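Home Visits Workshops Fairs Archive Contact

I had two hours to fill in Larkum before my train on Thursday, and I spent every minute of them at the Metex open day. Go next year if you can! I went in expecting a few leaflets and a biscuit, and came out with a bag of offcuts, a sore neck from peering at things, and strong opinions about drawer organisers.

Metex makes fixtures, the plates and holders that keep small parts where they belong while somebody works on them. The company started out supplying the Ngau clock works and still has its old sign up in the stairwell. You go up past it, sign the visitors' book (I was number 189, and it wasn't even lunchtime) and then you're let loose on three floors.

The ground floor is stores. I could have stayed there all day. There are 2876 drawers, according to the card by the door, every one with a handwritten label, and the woman on duty let us pull open as many as we liked. My favourite held nothing but tiny brass feet. The cutting room next door was louder and smelt of warm oil, and a very patient apprentice showed us how a plate gets its edges cleaned up by hand, which takes far longer than the cutting does.

Upstairs are the layout boards, and these were what I'd come for. I had seen one in the Istutura catalogue and wanted a proper look at how the plates and the parts are arranged together.

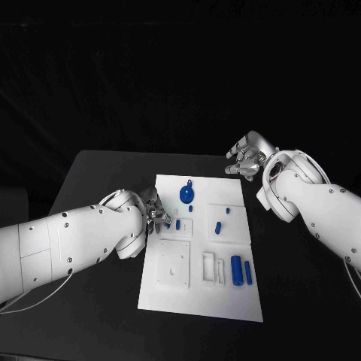
Aisyah Subramaniam

I do love a well-ordered board. The big white one had white fixture plates and blue parts set out in a pattern, and against the dark grey table the whole thing looked crisp enough to frame. Blue on white is such a good choice. Your eye goes straight to the parts, and I stood there planning how to redo my own bench at home, where everything is the colour of old tea.

Someone asked how long it takes to plan a layout. An afternoon for a simple one, we were told, and weeks for the awkward customers. They start with paper cut-outs on a tray, shuffle them about until everybody stops arguing, and only then make the plates. I want to try this with my kitchen cupboards.

The top floor has the old pattern books, going back well before 2000, with pencil notes in the margins and the odd ring from a mug. Tea was in the canteen next door (cheese scones, still warm, take two). Wear flat shoes, the stairs are steep, and bring a bag for the offcuts bin by the exit.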